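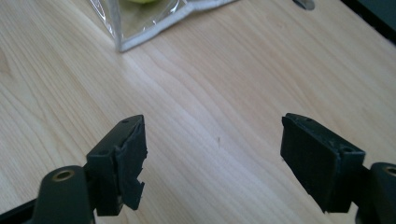
Nallness Lab Opens Its Doors for an Afternoon of Hand-Held Grippers

September 2025

Visitors to the old Leinonen building on the Nallness waterfront got to try out a hand-held gripper last week, when the robotics group on the second floor held its first open day since moving in.

The group, which works under the name Vonard, builds and tests tools that people use to record simple hand tasks. The recordings are then used to train robot arms to do the same jobs. Vonard has been in Nallness since July, when it took over rooms that used to belong to a sailmaker.

Doors opened at noon. By the time they closed, 214 people had signed the book at the top of the stairs, according to the group. Many were neighbors who had seen the lights on late and wanted to know what was going on up there.

Most of the afternoon was given over to the tables. Each had a tool and a job to try, and visitors were shown how to hold the handle, where to put their thumb, and how hard to squeeze. A camera on the tool records what the fingers are doing. There is no robot arm on the other end while this is happening. The person holding the tool does the work, and the arm gets its turn later.

"People come in expecting to see a machine do something, and then we hand them the machine," said Lempi Lappalainen, who runs the recording sessions. "After a minute or so they stop looking at the tool and start looking at what they're picking up. We want them to get to that point."

The jobs were kept to ordinary things, among them moving fruit from one side of a table to the other, stacking cups and folding a dish towel. The towel had the longest line. Several adults gave up on it and passed the tool to their children.

The fruit table was busy too. Lappalainen said picking up a piece of fruit sounds easy but gives the group some of its most useful recordings, as people go about it in so many ways. Some come straight down from the top. Others roll the fruit toward themselves first, or nudge it until it rests against something. Fruit in a plastic bag is harder again. The bag slides and bunches up, and the camera has to cope with the shine on the plastic.

Lappalainen asked visitors to work at their normal speed. Slow, careful recordings are less useful than people think, she told one group, and a dropped cup is fine as long as the person picks it up again and carries on.

The group has 3,439 recordings from its first project in Nallness, which it calls Gelov. Of those, 2,364 have been checked and kept. The rest were set aside, mainly for bad lighting or a hand getting in front of the camera. Recordings made at the open day will be kept separate and used only if the visitor signed a form. Forms were at the door, and a second stack had to be printed in the middle of the afternoon.

At 3 o'clock Zhuoran Lu gave a talk on how the grippers are built and what happens to them in daily use. Lu looks after the hardware. The talk was planned for 20 minutes and went on for nearly an hour because of questions.

Much of it was about fingertips. The rubbery pads on the ends of the fingers are what touch the object, and they take a beating. Lu passed a few old ones around the room. Some had gone smooth, and others had torn near the bottom, where the rubber bends most. The pads are held on with small screws so they can be changed at the table.

"A torn pad still picks things up, and that's the trouble with it," Lu said. "You don't notice for a while. Then you look at the recordings and the left finger has a different shape from the right one."

Lu said opinions in the group differ on when a pad should be changed. Changing early keeps the recordings looking alike. Changing late saves time, and there is a case for letting a robot learn with fingers that have some wear on them, as its own will wear down too. For now the rule is that the person using the tool decides and writes it down in the table log.

A visitor who works at the boatyard asked why the pads were not made of something harder. Lu said the group had tried two harder materials over the summer. Both lasted well, but small objects kept slipping, and the people using them squeezed so tightly that their hands were sore by lunch.

Another question was about jobs. A woman who said she had spent years in a packing plant wanted to know who the arms were meant to replace. Lappalainen answered that one. She said Vonard does not sell arms and has no customer in Nallness, but that she would not promise anything about what other companies do with this kind of work. The recordings from Gelov are meant for research on household tasks.

The group is looking for paid help with recording this fall. Shifts are 3 hours long with a break in the middle, and no experience is needed. Applicants must be 18 or older and able to stand for most of the shift. Both left-handed and right-handed people are wanted. Lappalainen said the group is short on left-handers, and that 2 people asked her about shifts before the talk had even started.

A few things will be done differently next time. The stairs were a problem for some visitors, and the freight elevator was out of service all day. The building's owner has said it will be repaired before winter. Vonard also plans to move the towel table away from the door, where the line blocked people trying to leave.

No date has been set for a second open day. School groups can arrange a visit by leaving a note at the front desk of the Leinonen building. Groups should be no larger than 15, and students under 12 need an adult at each table. Parking is on the harbor side only while the street out front is being repaved.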